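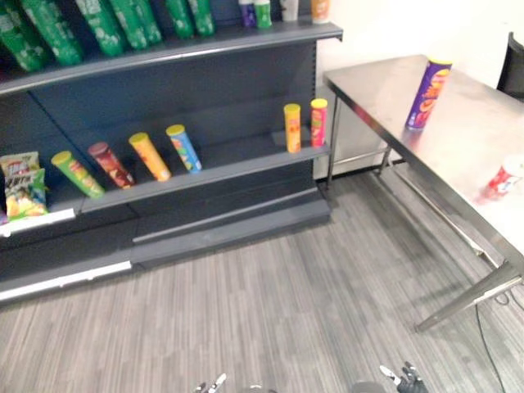

Snack shelf and the steel table, mock shop, Friday.

April 25, 2025

Okay, shelf day! I told Yolandi I'd have the snack unit sorted before the Braltano people come through, and I'm writing this with my coat half on, so forgive the order of things.

Top level first. The green canisters are on their sides, packed side by side, and I like them that way. Clyde thinks they'd look better standing (he thinks everything looks better standing), but lying down they don't go over like bowling pins when someone bumps the unit. The little cups are in their row farther back. I'd like them closer to the front, where a short person has some chance of reaching one. Petronella, that's you, tell me what you think.

Middle shelf is the sad one. Two bags of chips at the far left, four canisters leaning next to them, then a long bare stretch, then the yellow-orange one and the red one standing up near the right end. I can't decide if the leaning ones look casual or just knocked over. Riaan voted knocked over. I'm going to try them upright on Monday, lids level, and spread everything out so the gap isn't all in one place. If it still looks thin we can raid the Girkater box, which has 11 more canisters in it, mostly flavors I've never seen anyone eat.

Price labels: we have a white strip at the lower left and another along the base, and I want proper tags for every product. Laimutė has the label sheets from the Storus order. Ask her BEFORE printing, the last batch came out 3 mm too tall and wouldn't slide in anywhere.

Steel table: purple canister at the back, red and white cup on its side near the edge. Both need a home. I'd put the purple one in the middle shelf gap, it would look great next to the red!

Also the front lip hides more than I expected. The two green canisters at the right end half disappear behind it. Maybe a strip of foam board underneath to lift them? There's roughly 6 feet of it left behind the door in Baloyi, unless Clyde has used it for his sign again.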